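Home | Forums | Kitchen & Hallway | Search | Log in

Keys on the table again
Started by Rafail Christodoulou, Thursday

Rafail Christodoulou wrote:
We have a pale wooden table from Semholm and everyone drops their keys on it. I want one fixed place for them before the top gets marked. Bowl, hook or tray?

pramine_2 wrote:
Hooks by the door. Anything flat fills up with receipts and coins within a week.

Woo wrote:
Disagree. Hooks are fine for a bunch of keys, but a car fob knocks against the wall every time the door shuts. Ours took the paint off. Get a tray.

pramine_2 wrote:
Then put the hook on the side of a cupboard. A tray is one more thing to move when you wipe down.

Rafail Christodoulou wrote:
Landlord won't allow screws, so hooks are out. I've gone for a black oval tray and I'm trying it on the table for now.
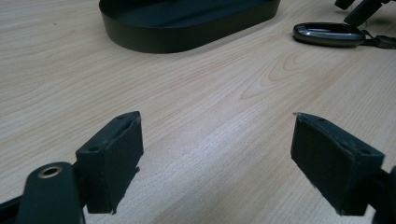 I may still move it to the shelf by the door if post starts piling up in it. Does anyone put felt underneath?

Woo wrote:
Yes, thin felt pads, about 200 to a sheet and very cheap. Lift the tray, don't slide it.

cimeck wrote:
Cork stays put better than felt.

Last updated: Thursday, 21:40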